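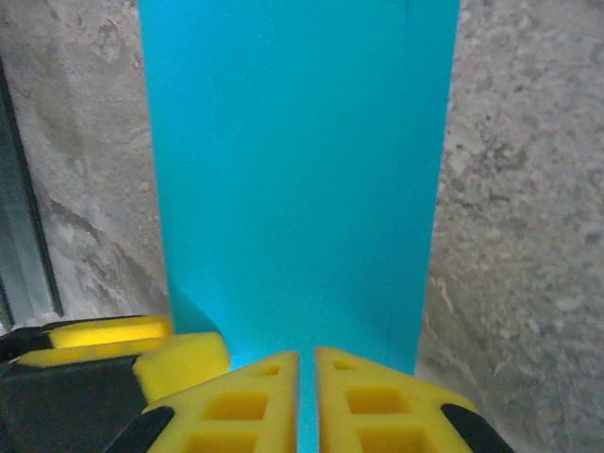 What do you wipe a marble-patterned top with so it doesn't go dull? Warm water, a drop of dish soap, and a soft cloth, then a dry one right after.

Hi all, catching up on the Movora list after a couple of weeks away, so sorry if this one is already settled!

On 10th June, a list member wrote:
> I have a Flutari floral paper left over and a corner I want to
> brighten up. Is it too much with a marble-look surface? I can get
> 2 rolls from Dursun before they run out. Also, does the paste mark
> the top if it drips?

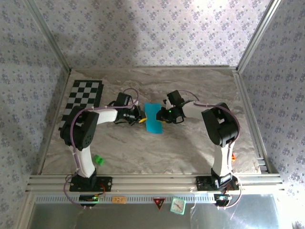
I say go for the floral, and get both rolls (I ran short in my own hallway and had to order a third from Rusach, and the shade didn't match). Two patterns can get along fine as long as the colors stay quiet. Lavender and white flowers behind a marble pattern look pretty calm to me, and then one turquoise piece in the middle is plenty of color. I'd skip a second bright thing that size, but that's just my taste. Paste drips come off if you get them while they're wet, so tape some old newspaper down first and keep a sponge handy.
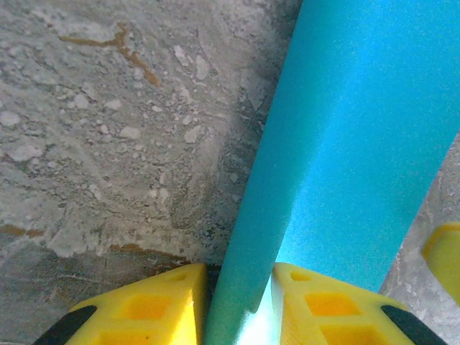 Should the wallpaper go up before the work surface goes in? Paper first is easier, and you can trim the bottom edge after the top is in place.

Oh, and whoever was asking for the paste recipe, I mix 500 ml at a time and it keeps overnight with a lid on. Let us know how the corner comes out, I love a good wallpaper story!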